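**Bread on Clerkine Street: what a neighbourhood remembers about its bakeries**

Project report by Somtochukwu Akande
Local History module, second year
Project tutor: Alun Trevor

### How I came to the subject

I should admit that I first meant to write about the old tram depot, and I had a very respectable plan for it, with a bibliography and everything. Then I spent a wet afternoon in the reading room next to a lady who was looking for her grandfather in the trade directories. When she found him (Lelisier, baker and confectioner, Clerkine Street) she was so pleased that she told me all about his currant loaves until the library closed. I went home and put the tram depot away.

My question became a fairly simple one. Clerkine Street and the lanes behind it once had 5 bakeries open at the same time, all within a short walk of each other, and today there are none. I wanted to know how they all made a living, what made a family loyal to one shop when another was closer, and what people still remember now that the ovens have gone cold.

### Sources

The trade directories gave me the skeleton: names, addresses, and the years in which a shop appears and disappears. They are less reliable than they look. Lelisier is listed at two different house numbers in consecutive editions, and I spent far too long imagining a move before I learned that the street had been renumbered.

Beyond that I used rate books, a run of the local paper, and one account book from Isah's, lent by the family and kept in a biscuit tin. It covers a little under two years, mostly in pencil. I loved this book. It lists flour, yeast, coal, candles, a new apron, and in one corner a sum that comes out wrong and has been crossed through with real temper.

The rest came from talking to people. I held my conversations in kitchens and in the back room of the chapel, and I let them run on, which made for a great deal of typing up afterwards but gave me nearly everything good in this report.

### What I found

The first thing that surprised me was how little the shops seemed to compete over ordinary bread. A plain tin loaf cost the same in all of them for long stretches, and the newspaper notices suggest that the bakers agreed on rises between themselves. Where they differed was in everything else. Lelisier had the currant loaves and a sort of almond slice that people still describe with their hands. Isah's opened earliest and had the men coming off the night shift. Plollix, at the bottom of the hill, was the place for weddings and funerals, and would lend you the cake stand as well.

The account book helps here. In an ordinary week Isah's baked 300 tin loaves, and the small stuff hardly gets a mention. In the week before Easter the orders for buns fill page after page, each with a surname and a tick. Several of those surnames belong to people who lived closer to Plollix, so they were walking uphill, past a perfectly good bakery, to get their buns. When I asked about this I was told, very kindly, that I had obviously never tasted them.

Loyalty came down through families, and often through mothers. One woman told me she had shopped at Plollix for her whole married life and had felt like a traitor every time, having been brought up on Isah's. Credit mattered as well. A shop that had let your family run up a bill through a bad winter was a shop you did not leave, and several people lowered their voices when they told me so, even after all these years.

The ovens had a second life too. On Sundays people brought their own dinners to be cooked in the baker's oven while it was still hot, each dish marked with a scrap of paper or a twist of string. I have 24 separate mentions of this in my notes, more than on any other topic, and they nearly all include a story about someone going home with the wrong dinner. I can't believe it happened quite that often! But I have left the stories in, because I think they tell us something about how people liked to remember the street.

### Why they closed

I had expected to blame the supermarket, and it does deserve some of the blame, but Lelisier had shut well before it opened. The reason given by the family was plainer: the hours. Starting in the middle of the night was a hard life to hand on, and the children had been to college and knew what mornings were for. Isah's lasted longest, with a cousin doing the baking, and closed one April when the oven needed rebuilding and the money was not there.

### The display, and what I would change

The bakeries deserved a better display than the first one I made, which tried to fit the whole street, all the shop histories and a long extract from the account book on a single sheet of card. Mr Trevor looked at it for some time and asked me where he was meant to begin. If I were starting again I would plan it at full size from the outset, using a large white board laid flat on a grey floor like the one shown at the end of this report, so that every label could be shuffled about before any glue came out. With your hands down at the bottom edge you soon notice how far away the top is, and I would keep the longer reading low and save the upper part for shop names in big letters. Clerkine Street itself would run up the middle, hill and all, with Plollix at the foot of it and the Easter buns given a corner to themselves.
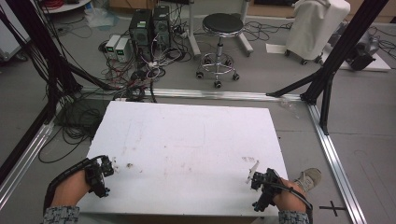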